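Notes for session 6. Read before you come in, and bring the log from your own collection hours, even if it is a mess.

# Where the demonstrations come from

Last time we got through the policy side: input, output, loss, the usual diagrams. Most of you liked the results in the Hapeta report. I want to spend this session being rude about them, or at least about the part everyone skips, the paragraph that says "we collected 1180 demonstrations." Collected how? By whom? What did they throw away?

## 1. What the number hides

Our own set, gathered in July with hand-held grippers, started at 1329 recordings. After cleaning, 1180 were left. The write-up circulated by Fletcher Trevaskis gives only the second figure, and he is a careful person. It's simply what the field does.

The missing recordings matter. A recording gets dropped when tracking is lost, when the task isn't finished, or when whoever is cleaning the data thinks it looks odd. The first is a technical test. The second needs a definition of "finished," and ours changed partway through the month. The third is taste. Mix the three and you can no longer say what the remaining set stands for.

Minimum you should report:

- recordings started, recordings kept
- the reason for each drop, from a fixed list written *before* collection
- who made the call
- number of different people holding the grippers

## 2. Hand-held is not free

The pitch for hand-held collection is that you leave the robot at home and go where the objects are. I accept most of that. It is quick, people learn it in minutes, and you get surfaces and clutter you would never bother to build in a lab.

What I don't accept is the next step, where "human with grippers" gets treated as the same thing as "robot with grippers." A person leans. A person shifts in the chair, looks ahead, and braces a forearm when the job gets fiddly. The markers give you the pose of the gripper. They do not give you the shoulder behind it, and your arm at test time may not reach half of those poses.

Esther Nyamweya ran the replay check on 90 of our kept recordings, with no learning involved, just the recorded paths sent to the arm. In 13 of them the arm hit a joint limit. You can decide for yourselves whether that is good. My point is that we only know because she checked, and the policy would have trained on all of them without complaint.

## 3. "In the wild"

Be suspicious of this phrase. A furnished room with a few everyday things set out is better than a bare bench, and I would take it any day. But if the same team picks the room, lays out the objects and resets them between takes, you have a studio with nicer furniture.
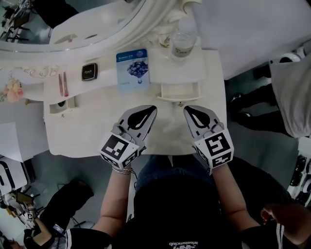
Ask what varies. If the table stays and the objects move a hand's width, the policy may learn the table. Aroha Lockyer's held-out test in the Durkedberg set is the one I'd copy: she holds out whole rooms, so no piece of furniture shows up in both training and test. Scores fell a good deal - and I believe her scores more than ours.

Things that ought to vary and usually don't:

- seat height and where the person sits
- which hand goes first
- light, including light bouncing off mirrors and glossy packets
- how untidy the surface is at the start

Mirrors deserve a note of their own. A reflection can show a second copy of a marker, at the wrong depth and flipped. Good detection code should reject the flipped code. Should. Look at the raw tracks before you trust that.

## 4. Two-handed tasks

With two grippers you need both poses on one clock. A small offset does little harm in free motion and a lot in a handover, where the left opens as the right closes. Digby Pearce wants us to start every recording with a sharp tap of one gripper on the other. I thought it was fussy. I have now aligned enough files by eye to think he's right.

## Before next session

Pick one paper from the reading list and find its collection paragraph. Write one page on what you would need to know to repeat it. If the paper already tells you, pick a different paper.

Bring questions on the Dronola logging format too. Notburga Lüthi will be in for the second hour and she wrote most of it, so complain to her directly.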